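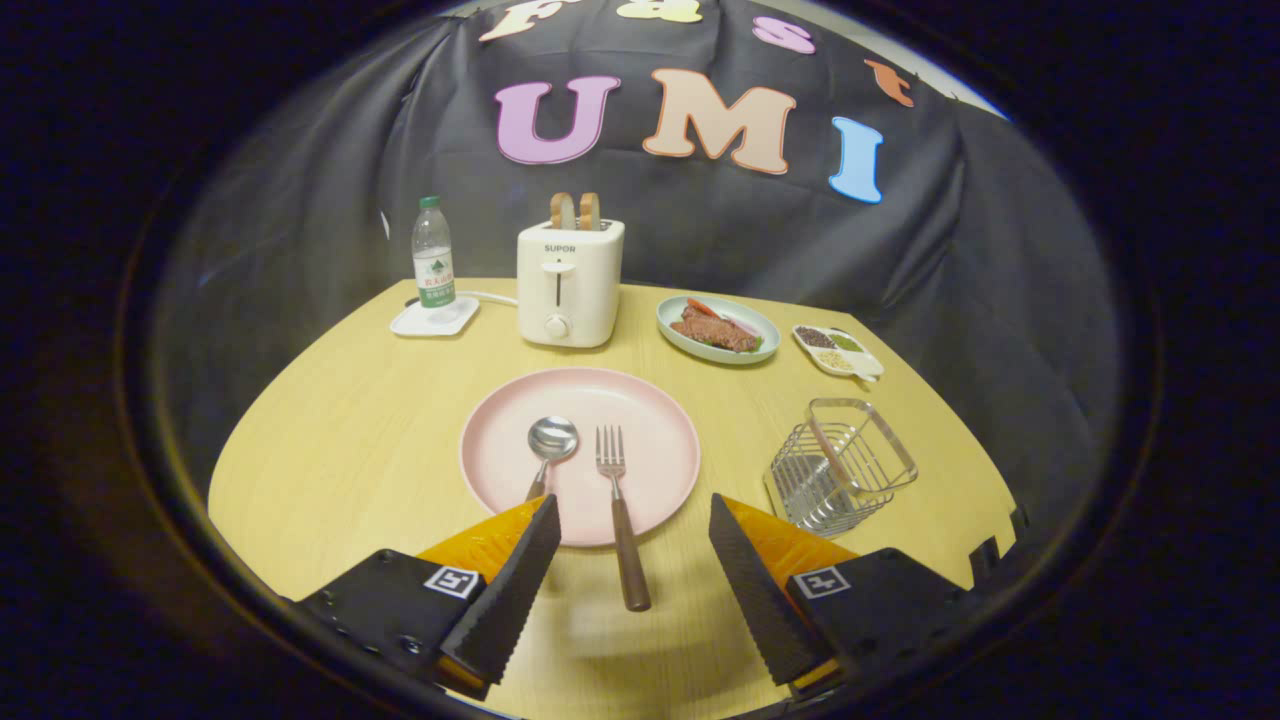
Efraín，你好！

上次通话你说季度表格可以晚点交，但想先听我用大白话讲讲钱花到哪儿、事情做到哪一步了，那我就照平时说话的样子写了（表格还是会交的，Deisy 已经在填）。

先说大头。“看懂账单”这个项目到八月底一共收到 1782 份医疗账单和保险理赔说明，都是病人自己或者家属交过来的。比我年初心里想的多不少，说实话前两个月我天天担心没人来，还跟 Flor 打过赌，输了她一顿午饭。收来的东西五花八门，有整整齐齐装订好的住院明细，也有手机拍的、角上折着、金额那一栏正好糊掉的单子。糊掉的我们都回头去要了清楚的版本，有些一直没要到，就先放在“待补”那一类，没有算进后面的分析里。

账单里最常见的问题还是重复收费。同一项血检，门诊开一次，住院当天又开一次，保险只认一次，剩下那笔就落到病人头上。再就是拆分收费，本来可以合在一起报的检查拆成好几行，每一行都有自己的自付额。Milagros 做过多年医院编码，她看这种单子快得吓人，我还在找合计在哪儿，她已经拿铅笔圈好了。

不过我得替医生说句公道话。我们跟几家诊所聊下来，很多重复的单子是系统默认勾选的，医生忙起来根本没去取消。当然也有我看了不舒服的，比如有一家影像中心，转诊过去的病人几乎都被建议再加做一项，而转诊的那位医生跟中心有什么关系，我们目前没有材料，也不打算在报告里猜。Alcides 已经去信问了，对方回了一封很客气、什么也没说的信。等有实在的东西我再告诉你。

申诉那边进展慢一些，但有进展！保险公司的回复期一般是 30 天，听着不长，可是时钟从他们“收齐材料”那天才开始走，什么叫收齐，他们说了算。我们有一位病人，补了诊断证明，对方说缺转诊单；补了转诊单，又说诊断证明过期了。后来 Deisy 想了个笨办法，每份申诉第一页都放一张材料目录，请对方收件时签字，来回扯皮的情况少了很多。这张目录现在成了我们的标准做法，我附在季度表格后面，你们别的项目要是用得上就尽管拿去。

软件的事也交代一下。年初预算里写的是用 Wokby 来登记案子，用了一阵子，大家都嫌它搜索慢，病人姓氏里带重音符号的干脆搜不出来（你想想我们这儿有多少人姓氏里带重音）。后来换成 Drotley，迁移花掉了 Alcides 两个星期，中间还出过一次小事故，一批备注贴到了别人的案子上。发现得早，逐条核对过，都改回来了，没有发给外面任何人。我还是把这件事写在这里，你应该知道。现在备注一改就会留下修改人的名字，导出账单前也要第二个人看一遍。

钱的方面，人员费用跟计划一致，翻译费超了，培训费没花完。翻译超支是我估计不足，来求助的家庭里说克丘亚语的比我想的多，电话翻译按分钟算，一个保险条款解释下来，分钟数就很可观。我想请你同意把培训那边剩下的挪一部分给翻译，总额不变。具体数字在表格第 4 项，你回我一句“行”就行，我好跟会计说。

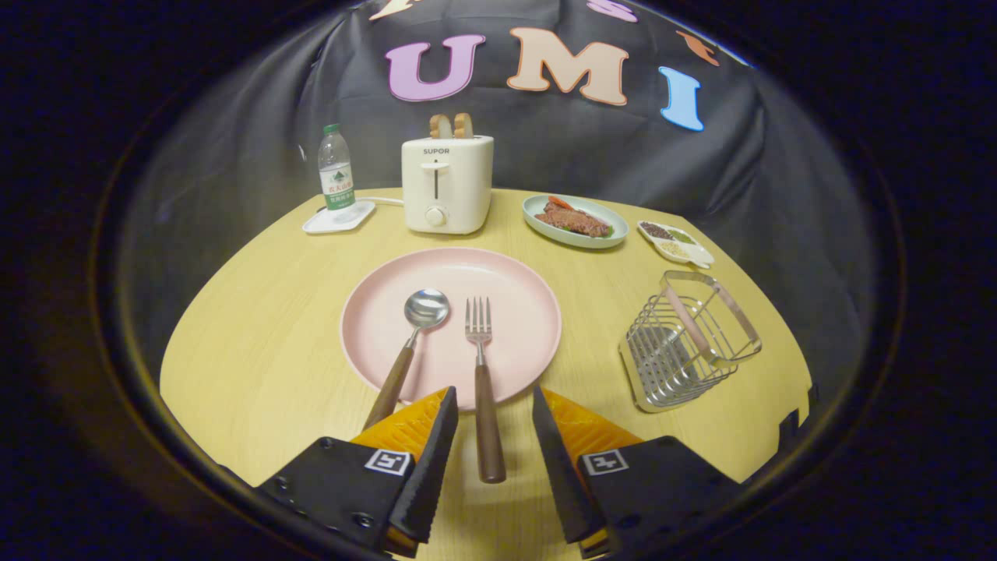
下一步打算

从现在到年底，我想把力气主要放在三件事上，按我自己觉得着急的程度往下写。

头一件是把案子里的收费问题整理成一本小册子，薄薄的，病人坐在候诊室里能翻完的那种。Flor 写了初稿，我读了，问题是太像法律文书，“被保险人”出现得比“您”还多。她自己也笑，说在改了。册子会教大家怎么要明细账单、怎么看理赔说明上的编码、哪些话可以当面问医生，比如“这项检查如果不做会怎么样”“有没有便宜一点的选择”。问这些不丢人，好多来找我们的人却觉得开口就是不信任医生，宁可回家自己发愁。

然后是 Farkas 诊所的试点。他们同意在病人做非急诊检查之前，先给一张书面的费用预估。前台起初不太乐意，怕多一道手续，队伍排得更长。我去站了一个上午，队伍确实长了些，我也如实跟他们主任讲了。现在改成病人预约时就把预估发过去，下个月再看效果。要是还不顺，我会写在下一份报告里。

还有 Draltora 那边的数据共享协议，卡在隐私条款上。他们想要带邮编的明细，我没松口，镇子小，邮编加上诊断再加上年龄，街坊一看就知道是谁家。我提的是只给汇总数据，他们的法务还在看。这件事有可能谈不成，所以我没有把任何产出压在它上面，你们写年度总结的时候也先别提。

想请你帮忙的

你上次提到认识做保险监管投诉的同事，能不能帮我们牵个线？Milagros 手上有几份申诉走到了外部复核，她想弄清楚复核时口头说明算不算数，官网上写得含含糊糊，打电话又每次答得不一样。

另外，你要是九月过来看项目，尽量上午来，下午接待病人，大家顾不上招呼你。咖啡管够，就是味道一般。

翻译费那件事等你回话。

相关内容
看懂账单：申诉材料目录（模板）
怎样向医院索要明细账单
理赔说明上的编码是什么意思
上一份进展报告：项目启动与人员到位
Farkas 诊所费用预估试点说明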